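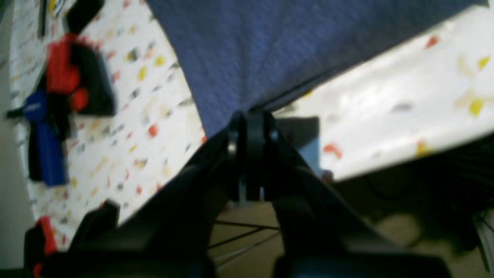

*Wrist view, blue towel, corner just above the fingertips. Speckled surface on both sides.*

**Re: [vikden-dev] corner detection on terry cloth**

Styliani Karras wrote:

> The corner head was trained on 300 frames from a static overhead camera. Before I merge it, does it hold up on wrist frames? My concern is blur in the background pulling the peak off the cloth.

I ran it on 15 wrist sequences, 900 frames in total, with no retraining. Blur in the background is not the main problem. In frames like the attached one the speckle smears along the diagonal, but the towel stays fairly distinct and the peak lands on the corner.

The 6 frames it lost all have the fingertips overlapping the corner. The head then picks a fold higher up, with high confidence, so thresholding does not remove them.

Proposed change: mask the jaws before the forward pass, and hold the last corner estimate when the peak falls inside the mask. Patch is on the Anavero branch. I have not tested it on thinner cloth.

Could you rerun your overhead set with the mask disabled, to confirm the numbers are unchanged?

Despina Pappas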